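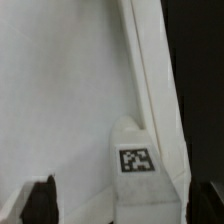 Can a Machine Do My Saturday Chores Yet? Tips From a Kitchen With Some Help In It

I have kept house for 28 years and I have been let down by gadgets for most of them, so when readers write in asking whether it's time to hand the chores over to a machine, I try to be fair about it. The short answer is that a few jobs can go, a good many can half go, and the rest are still yours and mine. The long answer takes a cup of tea, so go and put the kettle on.

Floors first, as that's where most people start. A robot vacuum does a lovely job on crumbs and dust if you meet it partway. Pick up the phone chargers, tuck the rug fringe under (a strip of double-sided tape holds it nicely), and put the kitchen chairs up on the table before you go to bed. I run mine at nine at night, after the dishwasher is on. Empty the bin every time and cut the hair off the brush every couple of weeks with a seam ripper, which gets in under the strands much better than scissors do.

Corners are another story. Round machines don't go into square corners, and neither do most grippers, from what I've seen. A white box standing in a white corner is about as hard a thing as you can ask a machine to get hold of. There's so little to tell it where the box stops and the wall starts! That's why you'll often see those square black-and-white markers stuck on things in workshops and labs. The pattern gives a camera something definite to find, and from there the machine can work out where the thing is and which way it's facing.

You and I can borrow that idea with no machine at all. If you have a row of matching white canisters, put a dark label on the front of each one, in the same spot, at the same height. Anybody tired or without their glasses will thank you. I did ours with black tape and a paint pen, and my husband has stopped putting salt in the sugar.

While we're on white things, a word about smudges. Pale matte plastic picks up gray marks wherever hands go, usually low on the front. Don't reach for the scouring powder. Try these, in this order:

- A damp microfiber cloth with one drop of dish soap, wiped in one direction.
- Baking soda and water mixed to a thin paste, left on for 2 minutes and rinsed off.
- A melamine sponge, very lightly, and only after trying it somewhere out of sight. It can leave a shiny patch on a matte finish.

Dry it with an old tea towel afterward or you'll have water spots to complain about too. Go around any printed label or marker, as the edges lift once they've been wet a few times.

Now, picking things up and putting them away, which is the chore everybody really wants gone. I went to an open day at the Letska workshop in Ultport last September and spent a happy afternoon watching arms move objects from one place to another. They're good at it when the object is firm, dry, and where they expect it. They're slow, though. One tidied a shelf I could have done in the time it takes to sing a verse of something, and it needed some 30 minutes. The lady beside me said her grandson was about the same speed, but he wanted paying.

If you ever do share a shelf with one of these machines, or with a small child or anyone whose hands are stiff, the same few habits help. Leave a finger's width on both sides of everything, so there's room to get hold of it. Don't push boxes tight against a side panel. Keep the heavy things low and the tippy things out of the front row. I redid our pantry this way and it holds a bit less, but I've stopped knocking the oats over.

Laundry I would not hand over. Sorting, perhaps, someday. Folding a fitted sheet, I'll believe it when I see it, and I'd want lessons from the machine afterward.

Several of you asked about the Brasel countertop stirrer. I've had one on loan. It's fine for custard and risotto, hopeless for anything with lumps, and the paddle must be washed by hand straight away. Next time I'll get to the Marino window cleaner, which is still in its box in my hallway.

Contact us | Copyright, all household tips reserved | Back to top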